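Home | Projects | Reports | Contact

Using the Space Under the Stairs
Student project report, Trundusden Interior Design Program
August 17, 2022

Our group studied how the ground floor of the Holroyd building is used and what could be done with the area near the staircase. We visited 3 times, starting in January, and drew the floor plan by hand before moving it to the computer.

The main problem is light. The window is on the far wall, so the area under the treads depends on the ceiling lights. We left the pipes along the ceiling exposed — boxing them in would lower the headroom and use up most of our $300 budget.

Our plan has a low bench against the stair wall and open shelves 40 inches high. We wanted deeper shelves, but they got in the way of the walkway.
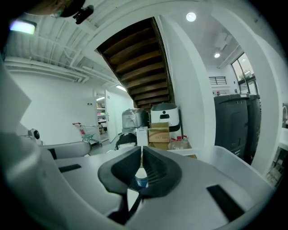

The bench should be built first and the shelves fitted to it afterward. We would paint both white to match the walls and leave the wood of the stairs dark.

Related reports
Storage at Taltwood Hall
Zelader Reading Room Layout

Contact the program office | © 2022 Trundusden | Back to top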